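4. Supporting players and the long shoot: what the call sheets show
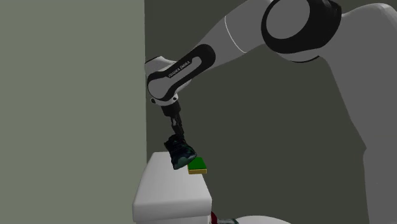 Ghassan Khoury and Bianka Juhász
Posted October

Search this journal Go Advanced

The previous section dealt with leads. Leads are easy. They have contracts, publicists, their name over the title, and when they are moved from one week of a shoot to another somebody writes it down. Supporting players leave much less behind. What follows is drawn from the daily call sheets of two productions, Zoltmont and Szekeres, both mid-budget dramas shot mostly on location and both with a large cast of named but minor parts. We had 1054 sheets in all, counting the revised ones. Revisions matter a great deal here so we kept them seperate from the first issues and did not merge them.

A word on what a call sheet is good for. It tells you who was asked to turn up, when, and for which scene numbers. It does not tell you who was used. For that we relied on the continuity notes, which survive complete for Zoltmont and in patches for Szekeres. Where the two disagree we follow the continuity notes. Where there are no notes we say so.

4.1 Waiting

The first thing to come out of the sheets is waiting. A supporting player on Zoltmont was usually called with the first group in the morning, whatever the scene order. Make-up at six, dressed by seven, then nothing until after lunch. The assistant directors did this on purpose. Weather on that coast was poor and they wanted everyone to hand if an interior had to be brought forward. Sensible from the office. From the other side it meant that a performance of a few lines was given at the end of a long day, in a costume that had been slept in.

Grigoris Tsolakis, who played the ferryman, put it this way in interview:

"You learn your lines on the Friday and you have forgotten why you say them by the time they come for you. So you do it plain. Everyone liked it plain. The reviews said restrained. I was tired."

We quote this at length as the point comes up again. Several critics picked out the ferryman for stillness. In the rushes his first take is quite different, quick and rather comic, and it was shot on a morning when he was called late and went straight on. The later takes are slower. The director used the later ones. Whether the stillness was a choice or just the hour we can't settle, and Tsolakis himself gave us both answers on different occassions.

Szekeres worked the other way. Staggered calls, car sent for each player, hardly any waiting. Bianka Bíró, who ran the schedule, had come from theatre and disliked seeing actors sit about. The cost was that scenes could not be swapped, and 2 days were lost outright when the lead fell ill. But the supporting takes are more alike from first to last. Less variety to cut with. The editor complained of it in his notes — "they all arrive ready and stay ready" — and we think he meant it as a real complaint.

4.2 Doubling up of scenes

Both films grouped minor players by location. Standard practice. Everything at the harbour office goes in one week, so a character who ages over the story may play the oldest version of himself on Monday and the youngest straight afterwards. Leads get a rehearsal day between. Minor players on Zoltmont got none. On Szekeres they got an hour with the director, which most used to talk about the wig.

Szabolcs Lengyel's part is the clearest case. He plays the schoolmaster in Szekeres, in the opening and again near the close, and both ends of the part were shot together in the same schoolroom with the furniture moved. He asked for the late scene first. His reason was that he knew how the man ended and wanted to work back. The request went to Bíró and was granted, and it shows as a handwritten change on the second issue of the sheet. Small thing. But it is the only place in either set of papers where a supporting player alters the order of the work, and the result is the performance most written about after the leads.

Against that, the part of the widow in Zoltmont was shot strictly in the order the harbour allowed. The actor had no say. Her scenes are uneven, and she told us she would not watch them now. Reviewers were kind. One said the unevenness suited grief. Perhaps so. We only note that it was put there by a tide table.

4.3 Revisions

A first-issue sheet goes out in the late afternoon for the next day. A revised one goes out in the evening, or in bad cases at dawn. On Zoltmont revisions were constant and the changes fall mostly on minor parts. This will surprise no one who has worked on a set. Leads are expensive to move and so everything else moves round them. What did surprise us was how often a revision cut a line and not a call: the player still came in, still dressed, and found on arrival that the scene now belonged to someone else.

We traced the lines that were cut in this way. Most simply vanish. A few turn up later in the mouth of a lead, reworded. The harbour speech that closes Zoltmont, and which was used in the trailer, began as a remark by a customs clerk. The clerk is still in the film. He hands over a form.

It would be easy to make this into a story of theft and we would rather not. Scripts get changed. The writer was on set throughout and made the changes himself, for reasons of length. But when criticism speaks of a supporting actor making a lot out of a little, it might ask how little it was to begin with, and how much had been there on the Tuesday.

4.4 Billing and the end credits

Order in the end credits was settled on both films by first appearance, so it says nothing of the size of the part. The posters are another matter. Jonilano, which distributed both at home, put four names on the Zoltmont poster and only the leads on Szekeres. Lengyel's name was added for the second run after the notices came in. Tsolakis was offered the same and said no. He gave no reason at the time and when we asked he changed the subject to boats.

The later career patterns are mixed. Lengyel went on to a lead in Flurkik, a television serial, and by his own account found it dull. "You are in every scene so you cannot come in and spoil one." Tsolakis stayed with small parts and turned down at least one larger. We have no general claim to make from two men. We mention it as the usual account treats the supporting part as a step on the way up, and neither of them talks about it like that.

4.5 Problems with the material

Quite a few. The Szekeres continuity notes stop for the whole of the mountain unit, so what we say of Szekeres covers the town and the schoolroom and not the second half of the story. Times on the sheets are calls and may not be kept. The interviews were done long after the shoots and people have polished their stories. Tsolakis has told the ferryman one on stage and it gets a laugh, which does not help. Also one of us (Juhász) worked for a short while in the Jonilano press office, before either film, and ought to say so.

A larger problem. Both productions were shot by people who had worked together before. A first-time crew would give very different sheets, more revisions probably, or fewer as nobody dares. We tried to get papers from a third film to test this and were refused, then told yes, then sent the wrong box.

4.6 Summary of the section

Waiting, order and late revision all bear on what ends up being praised or blamed in a small part, and the player controls almost none of it. The waiting is the strongest of the three in our material. Order is suggestive but rests on Lengyel and the widow. Revision is well documented for Zoltmont and hardly at all for Szekeres, where so few sheets were reissued that there is not much to compare.

Section 5 takes up the same question for voice work, where there is no costume and no harbour, and where the player may be called for a single Sunday and never meet the rest of the cast. The sheets there are of a different sort — studio bookings mainly — and need reading in another way.

Contact the editors | Copyright the authors | Back to top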